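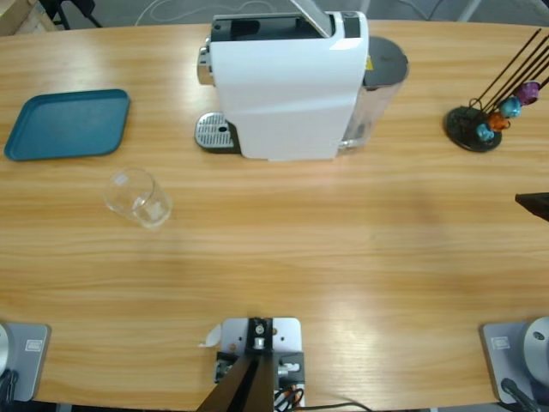 Break area machine, lid up, teal tray to the left.

Ticket: Reltstead office, second floor
Opened: 2025-10-31
Category: Network / printing

Label printer drops off the Trulline network after 12 minutes idle. Queue shows offline, jobs pile up. Power cycle brings it back. First reported in March, closed then as a bad cable.
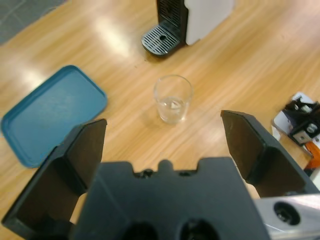 Swapped the cable again — no change. Switch log has 79 disconnects on port 5, all after idle. Turned off energy saving on that port and set a fixed address on the printer.

Status: monitoring. Pinell queue still needs to be pointed at the new address.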